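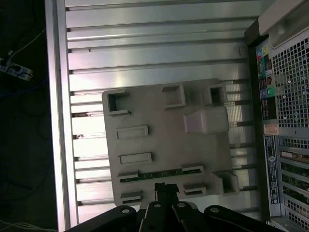
Do I need to have read any other food history before I start this one?
Nothing at all. If you've ever wondered why a loaf of bread costs what it does, you're ready.

SALT ON THE COUNTER
Three Centuries of a Harbor Town and What It Ate
By Indira Annamalai

Paperback, 300 pages
Atthorpe Press
List price $17
Also available as an e-book, $10

I run the little history list at Atthorpe, which means I get to write these pages myself, and I've been dying to write this one. Indira sent me eight chapters in August and I read them in two sittings, with toast. The last two came later and they're even better — the one on the herring auctions made me miss my bus stop.

The book follows a single port, Kitis, through the account books of the Sundaram family, who kept a grocery by the water and wrote down everything. What they paid for pepper. Who owed them for lamp oil (the same ship's cook, over and over!). When the price of flour jumps, you see it first in the margins, in a very cross hand, and only afterward in the riots.

I should say it isn't a cookbook. People keep asking me. There are 8 recipes at the back, copied from the ledgers and tested by Teresa Foley, and the fish pie is good if you go easy on the mace. The maps are by Urmas Pärn, who redrew the old harbor from the tax rolls.

What readers have told us

"I came for the spice trade and stayed for the unpaid bills." — Sanne De Haan

"Slow in the second chapter, then I couldn't put it down." — Yannick Ferrand

Fair enough about chapter two, it's a lot of customs law. Skim it if you like and come back once you've met the smugglers.

Paperbacks ship flat in a card mailer. For classroom sets or a signed copy, put a note in the order box at checkout and I'll write back to you myself.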